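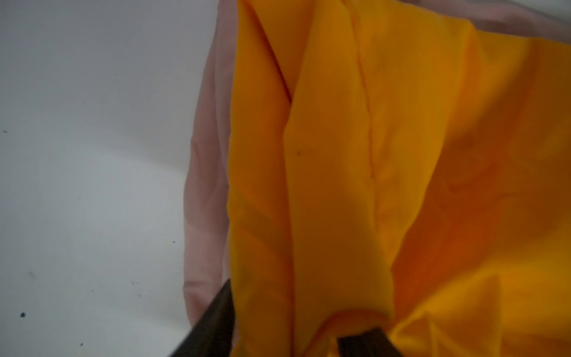
Recording cloth handling with a wrist camera: house rules

These are the working rules for anyone recording garment or cloth tasks on the Bastow bench arms. They cover setting up, gripping, labelling and what to throw away. They do not replace the arm safety sheet, which you must have read and signed before you switch anything on.

Before you start

1. Wipe the work surface and look at it through the wrist camera as well as from where you stand. Specks and smudges show up plainly on a pale surface. Small marks are allowed, but they must be the same at the start and end of a batch, so don't clean halfway through.

2. Check the gripper fingers for thread. Pull any off with tweezers, with the arm stopped and the stop button pressed in.

3. Set the grip force to level 2. Levels above this are for towels and denim only. If you need a different level for one item, write it in the batch note before the first take.

4. Open the Pesska recorder and check that the wrist view and the arm position log are both running. The free space shown must be enough for the whole batch. A batch is 900 takes at most.

5. Turn off exposure adjustment. A bright cloth close to the lens will make the camera darken everything else, and the pale surface then changes shade from one take to the next.

Choosing and laying out the cloth

6. Use at least two colours that are easy to tell apart, such as yellow over pink. When one layer lies on another of the same colour, the people labelling the takes can't find the edge and will send them back.

7. Don't smooth the pile between takes. Lift it, drop it from hand height and leave it as it falls.

8. Take out anything with pins, loose buttons or a security tag.

Gripping and lifting

9. Pinch a small gather of cloth between the fingertips. Close fully, wait for the force reading to settle, then lift. A grip that takes in a wide fold may pick up the layer behind it.

10. Lift slowly. Lightweight cloth swings, and a fast lift will throw it over the camera.

11. The cloth may fill a large part of the wrist view while it is held. This is normal and the take is still good, provided that:

the pinch point stays in view;
at least one finger edge can be seen;
some of the surface or the layer behind is visible past the held cloth.

If the cloth covers the lens completely for more than a moment, mark the take as blocked and carry on. Do not stop the batch.

12. If the cloth slips, let the arm finish its movement. Slips are useful and we keep them. Mark them as slips, not as failures.

Labelling

Each take gets one label for the held item and one for each layer that can be seen behind it. Label what you can see in that take, even if you know more from having laid the pile yourself. If you can't tell whether a piece is a shirt or a pillowcase, the label is "cloth". The Grerach list has a plain term for every case like this and you should not add your own.

A fold is labelled as a fold unless stitching is clearly visible. In the last check, 372 of 2292 takes came back for correction, and the most common fault was a crease marked as a seam. The second was a hem marked on a layer that was out of focus.

Specks on the cloth or the surface are not labelled.

What to delete

Delete a take only if a person's face, a screen or a paper with names on it can be read in the view. Everything else is kept and marked. Deleting is done from the recorder, never from the folder, or the take numbers will no longer match the position log.

After the batch

Open the gripper and lower the arm to its rest position before you reach across the bench. Fill in the batch note, with the grip level, the cloth numbers from their bags and any change in the lighting. Put each piece back in its own bag. Batches recorded on the Ekström gripper go in the separate folder, as its finger spacing is different.

Rules last changed in March. Earlier printed copies should be taken down.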